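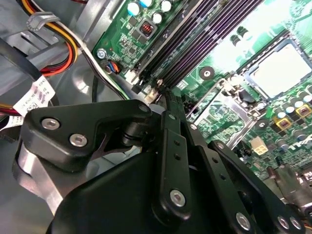
*The green board inside the gray case, July.*

Almost midnight and still too warm to sleep, so I may as well write. The whole day went to the old computer and what might be on it, by which I mean the Colden letters, my grandmother's recipes and (I hope, I hope) the family tree I typed up so carefully all those winters ago and then never printed. Let that be a lesson to me!

I did find the paper notes, at least. They were in the Luladance box under the programs and the shoes, and I sat on the floor with them until my knees complained. The earliest date I ever had was 1671, a baptism at Nanamstead, with the surname spelled in a way that could be ours if you squint and are feeling generous. I was feeling generous this afternoon. After that there is a long gap, and then suddenly six children in one house, all with the same three names shuffled around among them, and I remember now how cross I used to get trying to sort them out.

The Ackah side is in better shape, thank goodness. My aunt wrote everything down in those blue notebooks, births and weddings and who brought which cake, and she had such lovely round handwriting that reading it is like having her in the kitchen again. I made her ginger tea and read seven pages standing up at the counter, and let the tea go cold, and drank it anyway.

What I'd like is to have it all in one place, properly bound, before the big reunion in 2034. That sounds like forever, but so did this year once. I'll start with the notebooks, a page or two after supper, and see what can be saved of the rest.

There's a little breeze coming in now. I must remember to water the beans before it gets hot, and to call about the gutters.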